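Three Cartons, Two Arms, One Semester

A capstone class at Hovano spends its spring teaching simulated robots to handle welding rod packages

The task sheet for the second-year automation class at Hovano Technical College is one page long. It calls for two robot arms, one table, three cartons and a red block. The arms have to pick up cartons and set them down where the sheet says. Everything happens in simulation, and the grade depends on how often it works over 1000 trials.

Students start in January and turn in their final code on 31 May 2025. Teams of four share a simulated work cell built by the instructor, Zinhle Matlala, who came to teaching after several years of programming packing lines. The cell has a bordered table, a floor with marked lanes, a few pieces of warehouse furniture, and cartons marked E6013, a common grade of mild steel welding rod.

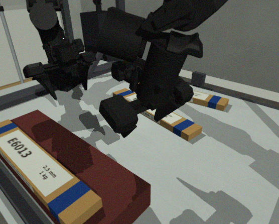

Both arms over the table, with one carton resting on the red block. The label reads E6013, 2.5 mm, 1 kg.

Matlala chose the carton for its proportions. A cube forgives a bad approach angle. A long, slim box does not, and an error of a few degrees at the wrist shows up as a large error at the far end. A grip too far from the middle lets the box swing, and a grip across a band puts the fingers on a different friction value from the rest of the surface, a detail she added to the model in the second year of the course.

"They want to start with the gripper," she says. "I make them start with the box. Where is it, which way does it point, and how sure are you?"

Finding the box takes up the first half of the semester. Each trial starts from a new layout, drawn from a set of 1478 that the class calls the deck. Some layouts leave wide gaps between cartons. Others put two nearly side by side, so that an open finger has little room to come down between them. The light changes as well, and this is where most teams lose time. The arms throw hard shadows on the white table, and a simple edge detector will report a shadow as an object.

Team Ngubane, named after the street where two of its members rent rooms, dealt with shadows by comparing views from more than one camera. Anything that stayed flat on the table in every view was thrown out. Team Esovau trained a small network on 2000 rendered views and let it learn the difference. The first method was easier to debug. The second ran faster once it was trained, but the team had trouble saying why it failed when it did.
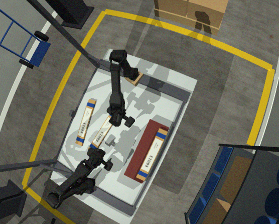

The work cell from overhead. Two cartons are on the white surface and the third is on the red area at the right.

The second half of the semester is about sharing space. Both arms can reach the middle of the table, and the class has no fixed rule for which one gets it. Several teams began with a simple lock: one arm claims the center and the other waits. It is safe and slow. Prandent, the team that placed first in the midterm ranking, divided the table into 17 zones and let each arm reserve only the zones on its planned path. Cycle time dropped, and so did the amount of idle waiting in the logs.

The zone plan had its own fault. Two arms could each hold a zone that the other one needed, and both would stop. Prandent fixed this with a timeout and a retreat move – the arm with the shorter path home gives up its zones first. 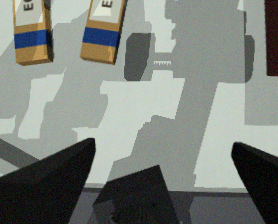 What the wrist view adds

An overhead camera gives a good position for a carton and a poor height. Teams that relied on it alone tended to close the fingers too high or press the tips into the table. The view from the arm itself is narrow and often half in shadow, but it is close to the work, and it moves with the gripper. Most teams ended up using the overhead view to get near a carton and the wrist view for the last part of the approach.

The handoff between the two caused more bugs than either one alone. If the estimates disagreed, early versions of the code took the average, and the arm went to a place where neither camera had seen a box. Matlala now spends a full lab session on that one error. Her advice is to trust the closer camera and slow down.

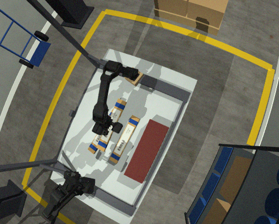

One gripper directly over a pair of cartons. The third carton lies clear of them, toward the red block.

Close pairs remain the hardest layouts in the deck. Esovau's code takes the outer carton of a pair first, gripping near the end that has more clearance. Ngubane's code nudges one carton aside with a closed gripper before attempting a pick. The task sheet does not forbid nudging, though a carton pushed against the rail costs points.

Scoring is automatic. A trial can earn up to ten points, with deductions for contact between arms, dropped cartons and time over the limit. Teams also submit a failure log, which Matlala reads before she looks at the score. Each entry must name the layout, the step that failed and the estimate the code was working from at that moment.

Next year's class will get the same table and the same cartons. The change under review is the red block, which now keeps one height through all the trials. Matlala wants to vary it from one layout to the next, and she has asked this year's teams to leave their code in the shared repository so that the new students can see what breaks.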